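Home Issues Authors Submit Search

3.2 How players choose between costumes

Costume menus have grown a great deal in recent superhero games, and we were delighted by how much players had to say about them. Our study used Fenora, a rooftop-swinging game with 76 unlockable suits, and asked a simple question: when a player can wear anything, what do they wear, and for how long? We collected save files from 400 players through the Ilteo forum and followed up with a written survey.

The first result surprised us both. Most players settled on one suit early and went back to it after every new unlock. They tried the new one on, swung across a few blocks, took a screenshot, and changed back. Maddocks had expected the suits with special powers to win easily (she wears the armored one herself), but plain suits with no power at all held their own through the whole story.

We call this pattern "home suit" play. It showed up in long save files and short ones, and in players who had never read a comic as well as in those who could name the issue a costume came from -- a lovely thing to see in the data!

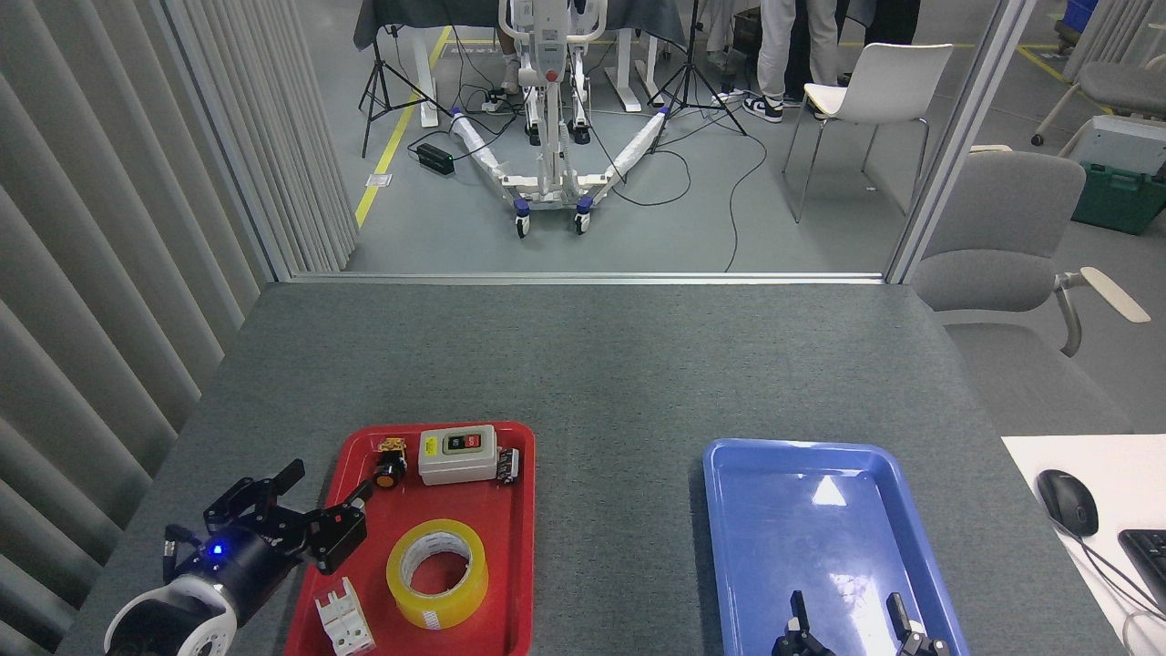 Figure 4. Two trays, red and blue, on a gray tabletop. The red tray holds small items including a switch box and a roll of tape.

5 min read

Color was the reason players gave most often in the survey. Many wrote that a suit had to stand out against the game's night skies, and several told us they had dropped a favorite after the February update changed the street lighting. One player from the Timholm group sent us two full pages on the right shade of red for a mask, and we read every word with pleasure.

Story mattered too, in a narrower way. Players changed suits before a big boss fight, often picking the one they felt the hero "should" have on, then returned to the home suit when the chapter closed. Lougher's reading is that the boss fight works like a movie premiere: people dress for it. Sayce, the game's free-roam mode, had no such moments, and there the home suit stayed on for hours at a time.

Price had less pull than we thought it would. Suits cost either 300 or 500 tokens, and the dearer group was not worn for longer once bought. We would love to see this tested in a game where suits are sold for real money, as our players earned all of theirs through play.

One limit should be kept in mind. Save files record which suit is active, and they say nothing about who is holding the controller. In homes where siblings share a file, two home suits may look like one restless player. We return to shared files in Section 3.3.

Ffion Maddocks and Aled Lougher
2018-07-22

14 shares 3 comments

Related
Photo modes and the players who love them
Why sidekicks get the best lines
Masks, capes and camera angles in open-world games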